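4. What the raters meant by tidy

The Drosto checklist treats a tidy bench as something any competent adult can recognise. We started from the same assumption and are less comfortable with it now. The present section deals only with small sets, those in which a cup and a bowl share a timber bench with at most one other item, as they leave little room for disagreement about what is there. Any disagreement that remains should concern the arrangement itself, and there was plenty of it.
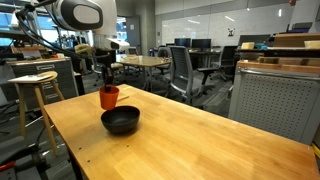
Bianka Szilágyi
Research Fellow, Domestic Objects Programme, Urkar

4.1 Grouping and its limits

Rautiainen scoring, which we followed in the earlier rounds, gives full marks when tableware is grouped. The rule is attractive for its simplicity. A cup almost touching a bowl is grouped, and a cup at the other end of the bench isn't. Between those cases the rule says nothing, and the gap that a rater will tolerate seems to depend on the size of the bench, the size of the bowl and, we suspect, the rater's own kitchen. We had 51 raters and gave them no ruler. Their written comments use "together" for arrangements that other raters called "left out".

A second difficulty is that grouping was taken by several raters as evidence of intent. They wrote that someone had "set the cup by the bowl" or "started putting things away". A still arrangement can't support either claim. A cup behind a bowl may have been placed there with care or dumped there on the way to the sink, and the favourable score would be the same. We've therefore stopped treating the grouping mark as a measure of tidying. At best it describes distance.

The third item gave more trouble than the tableware. A wooden mallet belongs in a toy box, a percussion kit or a shed, depending on whom you ask, and on a pale timber bench it's easy to overlook. Where raters did mention it, they split over whether it made the bench untidy or merely busy. The checklist has 8 headings and none of them covers an object with no obvious home. 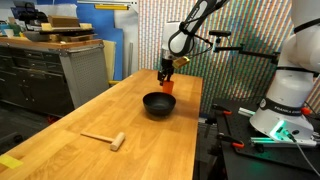

Does the cup have to end up inside the bowl for the bench to be scored as tidy?

The checklist leaves nesting optional, so a cup beside the bowl can earn the same mark as a cup inside it.

We think that leniency is defensible for drinking cups, which people in our comment sheets often preferred to keep separate. It's harder to defend for scoring. If nesting, near placement and rough proximity all earn the same mark, the mark can't tell us which of them a household would accept. Rhydian Humphreys argued at the February review that a finer scale would fix this. I'm not persuaded. A finer scale asks raters to make distinctions they haven't shown they can make, and the resulting decimals would look more secure than they are.

4.2 Colour and attention

Orange cups and dark bowls were chosen for contrast against light timber, and we should be frank about the cost of that choice. Comments went overwhelmingly to the cup. The bowl was mentioned next, and the mallet was frequently left out of the comment altogether. An earlier report from the Ulia trial reads such omissions as approval, on the reasoning that people remark on what bothers them. They may equally not have noticed it. Without a condition using a dark mallet or a pale cup, the two readings can't be separated, and we make no claim for either.
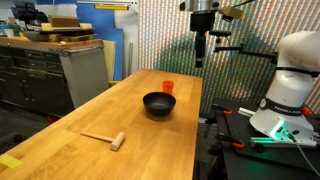
Figure 2. Cup, bowl and wooden mallet on the butcher-block bench, with the cup just behind the bowl and the mallet nearer the edge.

The arrangement in Figure 2 is a fair test of the wording. By the grouping rule the cup and bowl pass easily. Whether the mallet spoils the result is left to the reader, as it was left to our raters, and we would caution against quoting any overall tidiness score for such a set until the checklist says what to do with it. The scores in Appendix B are given per object for this reason.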